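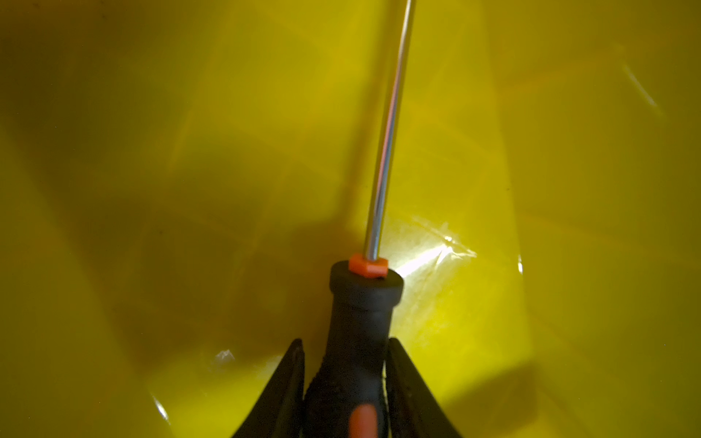
**Workshop tips from the Tultham robot club**

January 2, 2019

I help out with the student robot club at Tultham, and every winter we run the same little contest: the gripper has to take a screwdriver out of a bin and put it back again. Sounds dull, right? The kids get completely hooked on it, and I've picked up a pile of small tricks along the way (some of them work just as well in your own garage, so read on even if you don't own a robot!).

**Start with a tool that has a fat handle.** Skinny handles roll and slip, and you'll spend the whole afternoon fishing. Something with a bit of rubber on the grip is much kinder to beginners. Mahnaz Shahbazi brought in her father's old set last year, all smooth and shiny, and we gave up on them before lunch - lovely screwdrivers, terrible to grab.

**Open wide, then go down.** Students always want to start closing the fingers on the way in. Don't! Open them as far as they'll go, line up over the handle, lower, and only then squeeze. I make everyone say it out loud the first few times, which they hate.
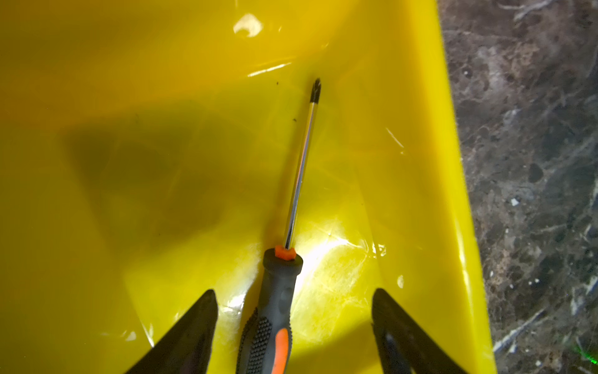
*Fingers open on either side of the handle, ready to close.*

**Watch out for shiny bins.** I love a yellow bin because you can find it under any amount of clutter, but glossy plastic throws the light right back at you. If the glare is bothering your camera (or your eyes), move the lamp before you touch any settings. A sheet of baking parchment clipped over the lamp softens it nicely, as long as it's an LED that stays cool. Please don't try that with an old hot bulb.

**Wipe the bin out first.** Two swipes with a damp cloth, then a dry one. Crumbs and bits of swarf get everywhere in a shared room, and one team spent 72 minutes chasing a "detection bug" that was a speck of dirt. I timed it. They were not pleased with me.

**Keep the tip pointing away from you.** Same rule at the bench, same rule in the kitchen drawer. Lay it in at a slant if the bin is short, and you can still get at the handle.

**Dress up the practice area.** Leftover wallpaper is great for this. A busy pattern gives the camera something harder to cope with than a plain wall, and I'd much sooner have the program get confused in February than on contest day. It also makes the thing nicer to look at for hours on end.
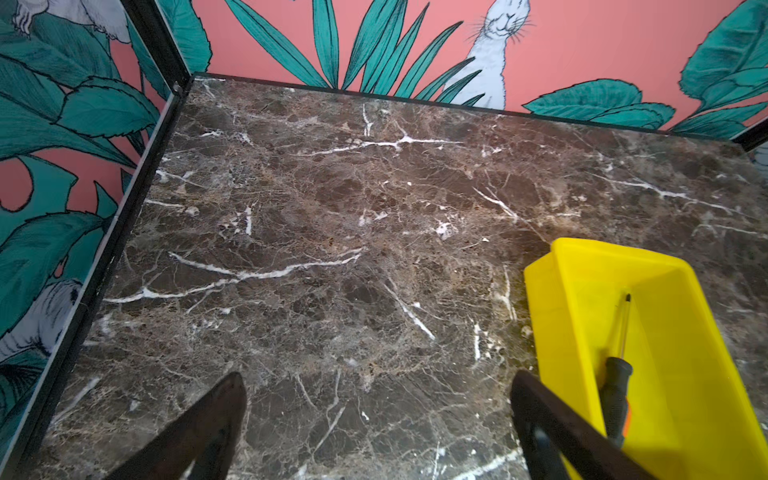 Stick it on with double-sided tape, just at the corners, so you can swap it out later. Aarne Manninen used proper paste on his first one and we were scraping for days - a plastic dough scraper and warm water did the job in the end, if you ever find yourself in the same spot.

**Save your runs.** We're at nearly 2000 tries now, and the clumsy ones teach you as much as the good ones. Jot down what you changed before each batch, even if it's only "moved bin left." A pencil on a string tied to the table leg is the best upgrade we've made all year.

Next up is the meet at Mastby, so if you've got a good way to keep a bin from sliding when it gets bumped, send it over! Right now I'm using a scrap of rubber shelf liner, cut a bit smaller than the base so the edges don't curl.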